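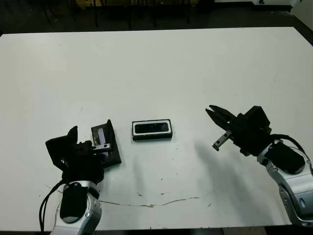
Can a two-armed robot do small packing and sorting work yet, or is it still demo stuff?

Asked by Gemma Bunting, November 9, 2023

I run a small repair and resale business. Used handhelds, phones, little screens, that kind of thing. Most of the day goes into dull handling: pick the thing up, wipe it, turn it over, read the label, put it in a sleeve or a stand, put it on the right shelf. We did 1,528 items in September with three people and I'd say half of everyone's time was just moving stuff from one spot on the bench to another.

My brother-in-law keeps sending me clips of robots with two arms folding towels and making coffee and says I'm nuts to be hiring. A company called Brutura has also been emailing me about leasing a bench setup. The salesman says it "learns from being shown." I asked him how many items an hour and he said it depends, and then he talked for ten minutes about next year.

So has anyone used one of these for actual work? I don't care if it's slow, if it can run while we're at lunch. But I don't want to pay for something I have to stand next to. Also we'd like it to wipe down the bench and maybe sweep at the end of the day, if that's not a dumb thing to ask.

3 answers

Roy Naylor
Marked as helpful by the asker

I've been around shop automation a long time and I'd hold on to your money.

Look at what these things get shown doing. One flat black gadget on a big bare white table, an arm on either side, one of them holding a tilted holder. I'm sure it can pick that up. My question would be what it does with your bench, where there are five chargers tangled together and a phone face down under a rag.

Flat, shiny things are a pain for grippers generally. Two hard fingers coming down on something thin have to get hold of the edges, and if they come in a hair low they hit the table. A person slides the thing to the edge or gets a fingernail under it without thinking. Then there's glass. Cameras don't love glossy black surfaces, they pick up reflections and the machine can get the wrong idea of where the surface is.

Before you sign anything, make them do this, in your shop, with your stuff:

Give them a mixed tub of your own items, including the ugly ones. No picking through it first.

Have them run for 4 hours. A five minute run tells you very little.

Write down every time a human touches anything. Straightening an item counts. So does pressing a reset button.

Ask straight out if somebody is steering it. A lot of the nice videos are a person with a pair of controls in the next room. Sometimes it says so in small print and sometimes it doesn't.

We had a trial at the Tunstall plant, a different outfit, putting small parts into trays. Over the whole trial it was given 1,559 parts and placed 642 without help. The vendor was pleased with that! My guys were not, as they'd spent their shifts walking over to it.

If your items were all one model, I'd say buy a plain old fixed machine with a fixture made for that one shape. It won't learn anything and it will run all day. With a mixed tub of used gear you don't have that option, and that's exactly the job the new ones are supposed to be good at and, from what I've seen, aren't yet.

Sweeping: no. Get a broom.

Comments on this answer

Umesh Yadav: Your trial numbers are for one machine in one plant, to be fair. Which gripper was on it?

Roy Naylor: Two-finger parallel. We tried suction cups after that and did better on the flat parts, worse on anything with a grille or a seam.

Gemma Bunting: Thank you, this is what I was after. I asked Brutura about the four hour run and I'm waiting to hear.

Zorica Delić

I'm a bit less gloomy than Roy but I end up in nearly the same place.

My cousin's workshop leased a pair of arms from Mirno to put items in stands so they could be photographed. Same item, same spot on the table, one arm keeping the stand at an angle while the other brought the item over. It was fine at that once it was set up. Setting up took weeks, and when they changed to a different stand they had to go back and show it all over again. They kept the lease until it ran out and didn't renew.

So if you can carve out one boring step that never changes, maybe. I would pay by the month and not sign for a year. And count the hours your staff spend loading it, because somebody has to put the item down in the first place, and once it's in your hand you could just do the job.

The lunch hour idea I'd drop. You will come back and find it stopped on the second one.

Mervyn Kettle

people said the same about dishwashers. give it 2 years. my robot vacuum does the whole downstairs and only gets stuck on the rug

Comments on this answer

Zorica Delić: She asked about now, though.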